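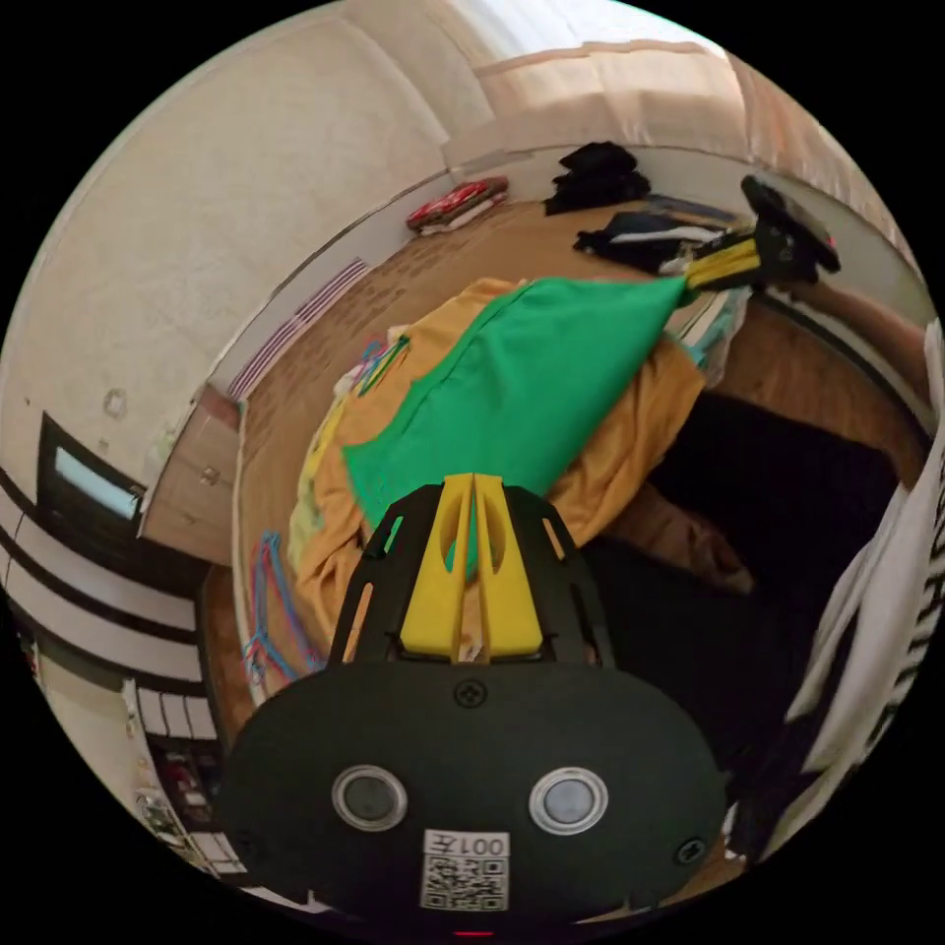
January, early evening

Finished the second day at Bundstead. The plant room is in the basement of the old infirmary block, and it took most of the morning to get the key. The estates office had it down as signed out to the boiler contractor, Sadeghi, and Sadeghi's office said they had returned it before the holidays. It was in the drawer of the front desk.

The survey is for the heating. The hospital trust wants to know whether it can take the block off gas and run it on heat pumps, and if so what the whole job would cost and how long it would take to pay back. The firm quoted for six days on site and the same again for writing up. I think the site part is right and the writing up is short, which is how it usually goes.

There are two gas boilers, both running when I went in. The older one was short cycling. I stood with my notebook and timed it for a while and it never stayed on long enough to do anything useful. The flow temperature was set higher than the log sheet says it should be. The log sheet is filled in every week in the same handwriting with the same number, so I don't put much weight on it. I took my own readings and will go back early tomorrow when the building is cold and take them again.

Pipe insulation is good on the long runs and missing at almost every valve. This is the cheapest thing on the whole site to put right. I will put it at the front of the report, ahead of the heat pumps, and I expect somebody will ask me to move it to the back.

Ate lunch in the car. Soup from the flask, and the last of the bread.

In the afternoon I did the radiators on the upper two floors. I had expected to finish them all and I got through 54. Several rooms were locked and I will need to arrange access. What I have seen so far is better than I feared. The radiators are oversized, probably because they were put in before the windows were replaced, and that means a good number of them would give enough heat at a lower water temperature. The corridor ones would not. The stairwell at the north end is hopeless and has a single glazed window the height of the whole stair. I sat on the steps there to write my notes and had to put my gloves on.

One of the ward staff asked if I had come to fix the heating in the day room. I said I was only measuring it. She said it had been too hot since October and they keep the windows open. I checked, and the thermostat had been painted over. The valve behind it did not move either. I wrote this down under controls and also told the estates office directly, as it does not need to wait for a report.

Back at the guesthouse by five. The wi-fi is slow, so I entered the readings on the laptop and will send them when I get home. I did a first rough heat loss for the top floor by hand to see if it made sense before trusting the spreadsheet. The two came out close enough.

Later, same day

Ran through the Mekurum figures again after supper. That is the job from the autumn, the school with the biomass boiler, and the client has come back with questions. They say the saving is lower than we told them. I think the saving is fine and the fuel is damp. They changed supplier to get a better price, and the new chips come in wetter, so they burn more of them. I had asked for delivery tickets with moisture content on them and got three months of tickets with that box left blank. I have asked again. If they cannot get it from the supplier I will suggest they buy a meter. It would cost them less than 200 dollars and settle the matter.

I also reread my own report for that job, and the part on fuel quality is one paragraph on page 17. It is all there, but it is easy to miss. I should have put it in the summary. I will do that differently for Bundstead.

Wrote to the office about Casumach. They want me to take that one in the spring, a group of three farm buildings turned into workshops, solar on the roofs and a question about batteries. I said yes, provided Bundstead is fully written up first. Last year I had two reports open at once and mixed up a table between them. It was caught before it went out, but I did not enjoy that week.

Also paid the renewal for the professional body. I have left it late every year and this year I did it on the first reminder. The training record has to go in with it. I have enough hours, mostly from the refrigerant course, and I need to find the certificate. I think it is in the blue folder at home.

I have been thinking on and off about whether I want to keep doing site work. My knees were sore today from the floor ducts and the basement stairs. There is a desk job coming up in the office, checking other people's models, and it would be regular hours. I know how I would be at it, though. I would want to see the boilers. Every time I have taken somebody else's numbers without going to look, there has been a valve painted over somewhere. I have until the end of the month to say if I am interested, and I have not made up my mind.

For tomorrow: plant room before the heating comes on, so the alarm is set for five. Get the locked rooms opened. Electrical intake, and find out the spare capacity on the supply, as the heat pumps depend on it. Ask where the old drawings are kept. Spare batteries for the thermometer. Buy bread.

Sleet on the window now. It should give me a decent cold reading in the morning.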